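十二月のポルトガル北部、歩いて食べただけの八日間

十二月にポルトガル北部へ行ってきた。観光らしい観光はあまりしていない。帰ってきてから何人かに宿と交通のことを聞かれたので、忘れないうちに書いておく。

冬のポルトガルは安い、と言われる。宿はたしかに安かった。ただし北部は雨が多い。八日間のうち、傘を一度も開かなかったのは二日だけだった。気温は東京の冬より高いが、石造りの建物の中は外より寒く感じることがある。暖房が弱い宿も珍しくないので、厚手の靴下と、部屋で着る上着を持っていったほうがいい。私は靴下を現地で買い足した。

最初の三泊はポルト。Willowという小さな宿に泊まった。サン・ベント駅から坂を上って少し入ったところで、荷物があるとそれなりにきつい。一泊74ユーロ、朝食付き。部屋は狭いが清潔で、シャワーの湯量も十分だった。エレベーターはない。上の階になったので、毎日階段を上り下りすることになった。膝の悪い人は予約のときに下の階を頼んでおくといい。

朝食はパンとチーズとハム、ゆで卵、オレンジ。毎日同じ内容だったが、オレンジがうまいので飽きなかった。コーヒーは機械で淹れるもので、これは普通。二日目からは朝食でコーヒーを飲まず、外に出てカフェで飲むことにした。カウンターで立って飲めば安い。

ポルトでは市場に二回行った。ボリャン市場は改装されてきれいになっている。野菜と果物の売り場、魚の売り場、奥に飲食の店。午前中のほうが品物が多い。カルド・ヴェルデというキャベツと芋のスープが好きで、昼はだいたいこれとパンで済ませた。塩気は店によってかなり違う。家でも作りたいので、帰りに乾物と香辛料を少し買った。

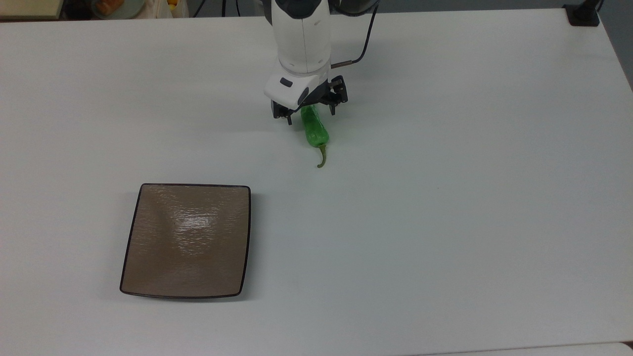

青唐辛子

食べ物の話を続けると、ピリピリという唐辛子のソースがどの店にもあり、鶏の炭火焼きに添えて出てくることが多い。辛さは店によって違う。私は辛いものが得意ではないので、最初は皿の端に少しだけ出して試すようにしていた。鶏は半羽で頼める店が多く、一人ならそれで足りる。付け合わせのフライドポテトと米が両方来ることがあるが、片方に減らしてもらっても値段は変わらなかった。

四日目に移動。ポルトから東のドウロ渓谷へは鉄道で行ける。川沿いを走る区間が長く、行きは進行方向の右側に座ると川が見える。窓が汚れていて写真はうまく撮れなかった。切符は駅の窓口で当日買った。冬は空いているので、予約の心配はしなくていいと思う。ただ、本数は少ない。帰りの時刻は先に調べておくこと。私は一本逃して、駅前のカフェで二時間近く待った。

渓谷ではNikaserという農家の民宿に二泊した。駅からは送迎を頼んだ。ぶどう畑の斜面の途中に建っていて、冬は葉が落ちているので景色は地味である。収穫期の写真を見て期待していくと、がっかりするかもしれない。私は静かなほうがいいので満足した。客は私のほかに一組だけだった。

夕食は事前に頼んでおけば出してもらえる。初日は干し鱈とじゃがいもの重ね焼き、二日目は豚肉と栗の煮込み。ワインは自家製のものが水差しで出てくる。夜は本当に何もすることがない。テレビもなく、電波も弱かった。持っていった文庫本を一冊読み終えた。
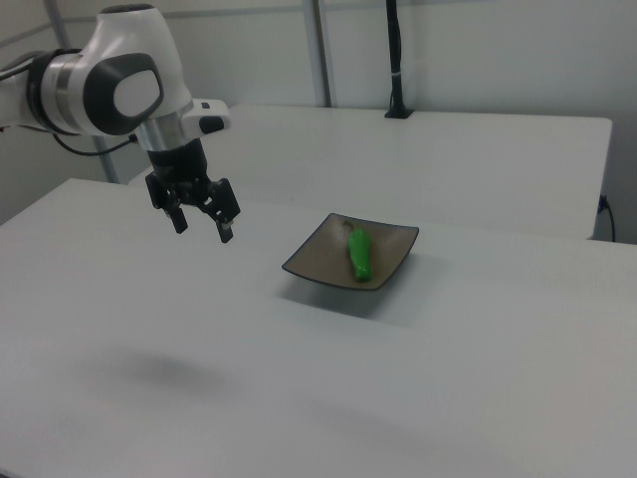
六日目にまた列車で戻り、乗り換えてブラガへ。ここの宿は予約サイトで適当に選んだところで、可もなく不可もない。駅に近いという点だけで決めた。

ブラガではボン・ジェズスの丘に行った。階段で有名な教会がある。ケーブルカーもあるが、行きは歩いた。雨で石段が滑るので、底のすり減った靴はやめたほうがいい。上の庭園は霧で、街はほとんど見えなかった。それでも散歩している人はけっこういた。帰りはケーブルカーに乗った。あっという間に着く。

翌日はAsteckという会社の半日の町歩きに参加した。英語のガイドで、料金は現地払い。旧市街の門から始まって、大聖堂、古い菓子屋、最後に小さな食堂で軽く飲んで解散という流れだった。歩く速さはゆっくりで、説明は丁寧。歴史の話が長めなので、食べ歩きを期待すると物足りないと思う。

最終日の前の晩に入ったSeoという食堂がよかった。表の看板が小さくて一度通り過ぎた。日替わりは二種類で、この日はたこの米料理と豚のロースト。たこのほうにした。汁気の多いリゾットのような料理で、量が多い。食べきれずに少し残したら、店の人に口に合わなかったかと聞かれた。うまかったが腹がいっぱいだと身振りで伝えた。

費用について。航空券は別として、現地で使う分に現金を400ユーロ用意していったが、途中からほとんどカードで払っていたので、122ユーロ余った。現金が必要だったのは民宿の送迎と町歩き、それから古いカフェくらい。小銭は多めに持っていたほうが楽だ。

失敗は靴である。防水のものを履いていったつもりが、三日目には中まで濡れた。買ってから年数がたっていたので当然かもしれない。新聞紙を詰めて一晩置いたが乾かず、次の日は湿ったまま歩いた。冬に行くなら靴は二足あったほうがいい。荷物は増えるが、上着を一枚減らしてでも入れる価値はある。

次に行くなら五月か六月にして、ブラガからもう少し北、ギマランイスやヴィアナ・ド・カステロまで足をのばしたい。渓谷の民宿は、次は三泊にするつもりでいる。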